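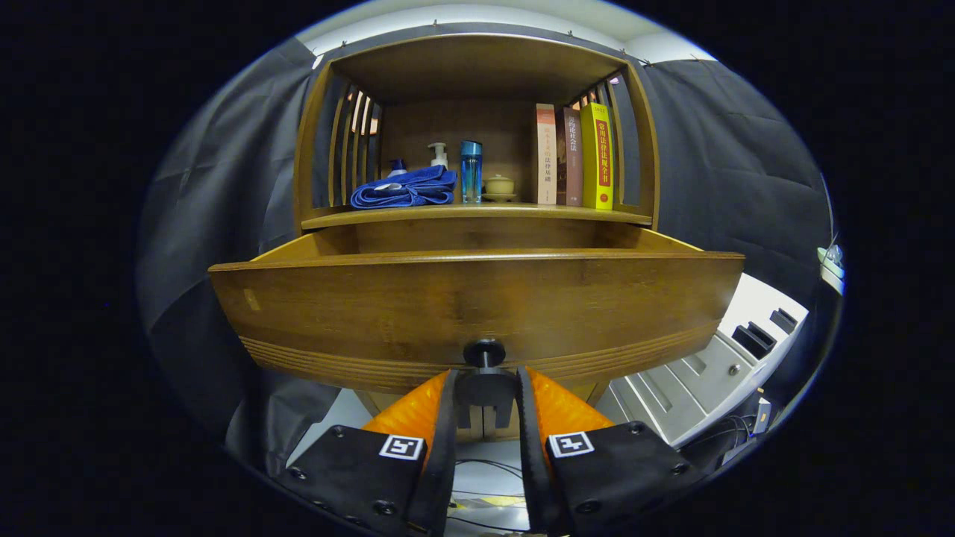 An open drawer in a wooden cabinet, below the upper shelf.

I got to Warnotton High at 6:15 in the morning, which should tell you how badly I wanted to talk to the girls' softball coach before her season opener. She was already out there dragging the infield. She waved me over with her elbow and kept walking.

"You can ask me stuff, but you have to keep up," she said.

So I kept up! (Wrong shoes, by the way.) This is her second spring with the Warnotton team, and I wanted to hear about the pitching first. Last year they leaned on one arm all season. She made a face before I finished the question.

"She threw 78 pitches in the Fernetti game and I left her in," she said. "I'd have her back out of there in the fifth now. We have three kids who can throw this year, and they're all going to throw."

Fernetti is the rival, if you're new around here. They won that one by a run on a bunt that I still think was foul – I said so, and she laughed and told me to let it go.

"I did. It took me until March."

The roster is 14 players, five of them freshmen. I asked if that worried her. She leaned on the rake for the first time all morning.

"The freshmen don't worry me. They listen. It's my juniors who think they know where the cutoff goes."

Over the winter they hit indoors at the old Sternalus gym, where the ceiling is so low that pop-ups were pretty much out of the question. She swears it helped. Everybody came out of there swinging level, she says, and the first outdoor scrimmage was all line drives.

We talked money too, because you can't not. The team raised $800 selling chili at basketball games, and it went straight to a new pitching machine. She wanted a scoreboard as well. The one out in left still won't show a 7.

"It looks like a 1. We've lost a few arguments over it."

Her husband thinks she lives at the field, and I asked if he's right. "During the season? Sure. Ask me again when it's over."

They open at home against Morikawa on 3/19/19, first pitch at 4:30. Bring a chair, the third base bleachers are still roped off.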